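1/12/19

Well, the kitchen stuff is finally getting its day. I've been saying since June that I'd go through the pots and pans before the move, and it's been one excuse after another, so this morning I had my toast, put the radio on and told myself no sitting down until the bottom cupboard was done. I sat down twice. But it's done!

The bottom cupboard was always the bad one. Everything in there had been stacked inside everything else, with the lids shoved down the side where they slide behind the drawer runners and you have to lie on the floor with a wooden spoon to fish them out. I found a muffin tin I'd have sworn I lent out years ago, and a potato masher with a bent neck. Also a receipt from Natard, the old homewares shop on the corner before it turned into a phone place, for a tea towel and a colander. The colander's long gone. The tea towel I was holding in my hand at the time, which gave me a bit of a turn.

My rule for the day was that anything I hadn't cooked in for a year had to go in the Plaltar box (that's the op shop by the station, they take kitchen things if they're clean). I broke the rule straight away for the jam pan. You don't get rid of a jam pan. I haven't made jam in I don't know how long, but the year I do get given a bucket of plums I'll be glad of it, and they're a terrible price new.

The blue saucepan was the one I dithered over. It's a deep one with a long handle, very good for rice and for porridge, and also for boiling two eggs in far more water than two eggs need. It came in a set from the Rerkotau catalogue, 40 dollars for the lot, and I remember thinking that was a fortune and carrying the box home on the bus on my knees. The rest of the set has fallen by the wayside. The little milk pan went first — I left it on the stove and went out to bring the washing in — and the frying pan lost its coating and had to be thrown out. But the saucepan just keeps going, and it still has its lid, and a pan with its own lid is worth hanging on to in this house.

I'd covered the table with brown paper so I wouldn't scratch it, and for wrapping afterwards. It comes off a big roll, lovely stuff, much nicer than newspaper, which turns your hands black and then turns the plates black too. I can get a whole pan done up in one sheet if I fold the corners in first and then bring the long side over the handle.
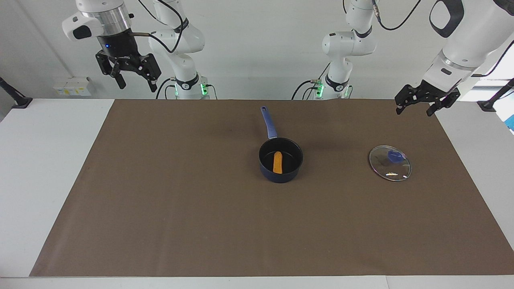
The blue saucepan and its glass lid on the brown paper, with what looks like a sponge finger in the pan.

I do love a glass lid. Mum only ever had the tin sort, and you were always lifting them to have a look and letting all the steam out, and then she'd tell you off for it. With glass you can stand there and watch the rice like it's television. The knob on this one matches the pan too, a nice bit of blue, and I've always been silly about things matching. The lid's going in the box on its edge between two folded towels. I had it flat in my head, but then I thought of the casserole dish sitting on top of it over every speed hump between here and the new place, and thought better of it.

All this talk of sponge fingers has put me in the mood for trifle, mind you. I've got custard powder to use up, and half a jar of raspberry jam, and there's a bottle of sherry at the back of the pantry that I'm not going to pay anybody to move. Trifle for tea, possibly. It's a fruit and dairy product, after all.

Lunch was cheese on toast standing up at the bench. Then I did the baking trays, which was quick, and the plastic tubs, which was not. Where do the lids go? I had tubs with no lids and lids with no tubs and a square lid that doesn't belong to anything I've ever owned. They all went in the recycling bar 5 good ones, and I felt quite ruthless and had a cup of tea to get over it.

The movers rang in the middle of that. Alemayehu Removals, the ones with the green truck, very polite on the phone. They wanted to check the number because they had me down as 88 and it's 808, and I said yes, it's the one with the bottlebrush, you can't miss it. They asked how many boxes and I said 50 and then looked around the lounge room and went a bit quiet. I might ring back tomorrow and tell them more than that. The books alone!

I still have the top cupboards to do, where the good glasses are, and the fish platter, and that dreadful punch bowl. I'll leave out one plate, one bowl, the kettle and a knife and fork. The blue saucepan can stay out as well until the very last morning, so I can have my porridge. I've written PAN on the side of a box for it and left a gap next to the towels.

Must remember to buy more tape. And milk.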